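Losar 2 ist da: Greifplanung für alles, was sich faltet

Skalholm – Wer schon einmal versucht hat, einem Roboterarm den Umgang mit einem Handtuch beizubringen, weiß, wie zäh das sein kann. Ein Becher bleibt ein Becher, egal wie man ihn dreht. Ein Tuch dagegen hat bei jedem Griff eine andere Form, verdeckt sich selbst und meistens auch noch die Hälfte dessen, was die Kamera eigentlich sehen sollte. Genau für solche Fälle hat das Softwarehaus Patden im Juni die zweite Version seiner Planungsbibliothek Losar freigegeben, und die hat es in sich!

Das größte Stück Arbeit steckt in der Wahrnehmung. Bisher suchte Losar im Bild nach Ecken und Kanten und scheiterte regelmäßig, sobald der Stoff als Knäuel vor der Linse lag. Die neue Version schätzt stattdessen laufend, welche Lagen übereinanderliegen und wo eine Falte endet, und zwar auch aus den extremen Nahaufnahmen der Handgelenkkamera, in denen oft kaum etwas anderes als Gewebe zu erkennen ist.
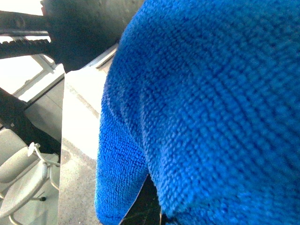
Blick der Handgelenkkamera: blaues Mikrofasertuch, links oben Teile des Greifers.

Solche Bilder waren für die alte Version ein Graus. Kräftige, gleichmäßige Farbe, überall dieselbe Struktur, dazu ein grell ausgeleuchteter Hintergrund – da blieb für einen Kantenfinder wenig übrig. Losar 2 nutzt gerade die feine Struktur des Gewebes. Läuft das Muster der Schlingen an einer Stelle in eine andere Richtung weiter, ist das ein Hinweis auf eine Falte, und aus vielen solcher Hinweise baut die Software eine grobe Karte der Stofflagen. Die Karte ist nicht schön anzusehen, aber sie reicht, um einen Griffpunkt vorzuschlagen, und sie wird 36-mal pro Sekunde erneuert.

Neu ist auch, dass Wahrnehmung und Planung nicht mehr nacheinander laufen. Früher wurde geschaut, dann gerechnet, dann gegriffen, und wenn der Stoff in der Zwischenzeit verrutschte, ging der Griff ins Leere. Jetzt darf der Planer seine Bahn noch während der Anfahrt verschieben. Im Testbetrieb in Skalholm sieht das verblüffend flüssig aus: Der Arm setzt an, zögert einen Wimpernschlag, korrigiert um ein paar Millimeter und greift zu. Man schaut dabei gern länger zu, als man müsste.

Für die Praxis wichtiger ist vielleicht das, was nach dem Greifen kommt. Hängt das Tuch erst einmal am Finger, muss die Software wissen, wie weit es nach unten reicht, damit es beim Schwenken nichts mitnimmt. Dafür zieht Losar 2 die Kopfkamera hinzu und legt um das hängende Material eine Hülle, die sich mit der Bewegung verformt. Hindernisse wie Geschirrständer oder Behälter fließen in dieselbe Berechnung ein, mit einem Sicherheitsabstand, der sich pro Gegenstand einstellen lässt.

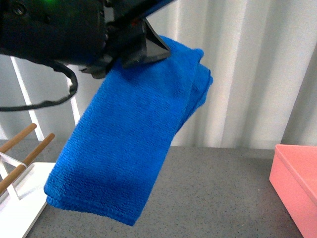

Aus der Anwendergemeinde kam schon am Nachmittag der Freigabe die erste Rückmeldung. Auf der Mailingliste des Projekts schrieb Atinga, die verformbare Hülle sei der Teil, auf den man dort am längsten gewartet habe; bisher habe man sich mit einem starren Quader beholfen und damit die halbe Arbeitsfläche verschenkt. Einen Wunsch gab es gleich dazu: Der Sicherheitsabstand solle sich bitte auch abhängig von der Geschwindigkeit regeln lassen.

Das steht nach Angaben von Patden bereits auf der Liste für die nächste Zwischenversion. Ebenfalls geplant ist eine bessere Behandlung von Stoffen ohne sichtbare Struktur. Glatte Tücher, dünne Folien und alles, was stark glänzt, bringen die Lagenkarte nach wie vor durcheinander, und das Handbuch weist darauf auch deutlich hin.

Erfreulich viel hat sich beim Werkzeug drumherum getan. Der Betrachter für aufgezeichnete Läufe zeigt Kamerabilder, Lagenkarte und geplante Bahn nun auf einer gemeinsamen Zeitachse, und mit einem Klick springt man zu der Stelle, an der der Planer seine Meinung geändert hat. Wer je einen Fehlgriff aus drei getrennten Protokolldateien rekonstruieren musste, wird das lieben! Dem Paket liegen 100 aufgezeichnete Läufe bei, sodass man die Wahrnehmung auch ganz ohne Roboter am Schreibtisch ausprobieren kann. Dazu kommen 11 vorbereitete Konfigurationen für gängige Kombinationen aus Arm und Greifer.

Beim Umstieg ist etwas Handarbeit nötig. Konfigurationen aus der ersten Version werden zwar eingelesen, die Kameras müssen aber neu zueinander kalibriert werden, und eigene Erweiterungen für den Planer brauchen eine kleine Anpassung an der Schnittstelle. Eine Anleitung liegt im Ordner mit der Dokumentation – sie ist knapp gehalten und gut verständlich. Die erste Version erhält bis auf Weiteres noch Fehlerkorrekturen, neue Funktionen gibt es nur noch für Losar 2.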